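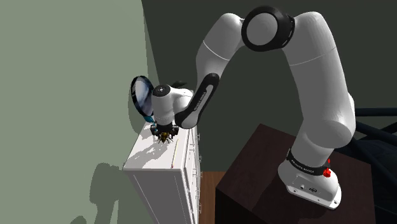 Open day at the Statdale furniture works

Posted 2021-02-20

I went to Statdale with a tape measure and a bad attitude. The flyer promised a look at "bedroom furniture built for life," and I have owned enough dressers to know whose life they usually mean. My last one gave up in November, when the bottom of the sock drawer came down onto the drawer below it.

Parking was easy. Check-in took longer than it should have, with one form for safety and a second one that was plainly a mailing list. I left the email line blank and got in anyway.

The cutting hall

The tour starts where the panels are cut, and you stay behind a yellow line the whole way. It was loud, and the guide had a headset that worked about half the time. What I caught was mostly about how little board goes to waste. What I wanted to hear was how thick the drawer bottoms are. I asked twice. The first answer was that it depends on the line. The second was that the spec sheets were in the showroom, and they were, except for that number.

I will say the offcuts bins were sorted and the floor was clean. A factory can sweep up for visitors, of course. So do I.

Drawer runners

The hardware comes from Đorđević, and this was the one stop where somebody seemed glad to get questions. They had runners clamped to a bench so you could pull them out and lean on them. I leaned. The heavier kind hardly moved. The lighter kind sagged at full extension, and the man at the bench said right out that it was made for small drawers and people put it on big ones to save money. I asked if Statdale did that. He told me to look underneath before buying anything, from anyone.

That was worth the drive by itself.

The Pruta and Indis lines

Two lines were on show at the end. Pruta is the cheap one and Indis is the one they want you to buy. The Indis is 42 inches wide with a soft-close on every drawer, and the Pruta is 40 inches wide without. Side by side, with the drawers shut, I could not have told you which was which. The drawers are where it shows. Indis has the heavy runners all the way down. Pruta has them on the bottom drawer only.

The wall bracket comes in the box with both, as it should. Neither display model was fixed to a wall.

A sign claimed 86 percent of customers would buy again. I asked how long those customers had owned the thing when they were asked. Up to 2 months, it said in the small print, when I found it. I would have bought my old one again after 2 months too.

Was it worth going?

If you live nearby and need a dresser, yes, for the runner bench. Skip the video in the lobby. The coffee is free and tastes like it. The open-day discount covers Indis only, runs out when you leave the building, and gets mentioned at every stop.

I came home without a dresser. The socks are still in a box on the bedroom floor, and I am waiting on an email about the drawer bottoms, which I had to give them my address to get.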